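Learning to love the slow bus

Red and black on white marble.

I gave up the car in November and I have been meaning to write about buses ever since, so make yourself a drink because I have a lot to say!

The one I take most is the 73, which runs from Plostwood out to Sarnon by way of every farm gate and lay-by in between. By car the trip is a straight run up the main road. The bus takes 50 minutes on a good day, and for the first fortnight I sat there with my coat buttoned up, checking my phone at every stop and feeling hard done by.
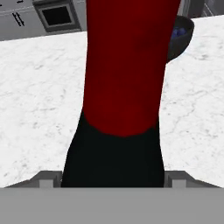

Red on top, dark at the base, with white marble underneath.

Then one morning my battery died before we had even left Plostwood, and I had to look out of the window. What a window! From the top deck you can see over all the hedges I had been driving past for years. There's a walled garden behind the old dairy with pear trees trained flat against the brick. There's a pond with an island in it, and on the island a tiny shed with a proper chimney. I had no idea about any of it.

I always go for the front seat upstairs, left-hand side. The right has a better view of the river but the branches whack the glass there all the way down Mill Lane, and I still duck every time (so does everyone else, which cheers me up). If the front is taken I'll go for the very back, where the heater is. In winter the heater seat is worth having even though your ankles roast and your nose stays frozen.

Some practical bits, for anyone thinking of trying it. The day ticket covers the 18 as well, and you can change at the Ouellet roundabout without walking more than a few steps. The shelter there has a bench and a roof that mostly works. Don't trust the timetable on the post, it's an old one – the sheet taped up inside the bus is right. The last one back leaves Sarnon at ten past six, and it does leave at ten past six. I have run for it twice and caught it once.

I've also started getting off early. Last month I hopped off two stops before the end and walked the rest along the canal, past the lock and the allotments, and came into Sarnon from the side I'd never seen. There's a bakery on that road! They do a cheese and onion roll so hot you have to pass it from hand to hand for five minutes, and a bread pudding cut in great heavy squares. I bought one of each and ate both on the towpath.

I do miss the car for some things. Compost, for one. I carried a bag of it home on my lap and I don't think my good trousers will recover. Visiting my aunt is a bit of a trek too, with a change each way and a long wait by the garden centre, though I have read four library books at that stop, two of them very good.

Next on my list is the 61, the one that goes over the top to Urirov and only runs in the mornings. I'm told the road gets so steep near the reservoir that everybody slides back in their seats. I'm packing a flask and going as soon as the weather clears up, and if any of you know where to get a decent lunch at the other end, please leave me a comment.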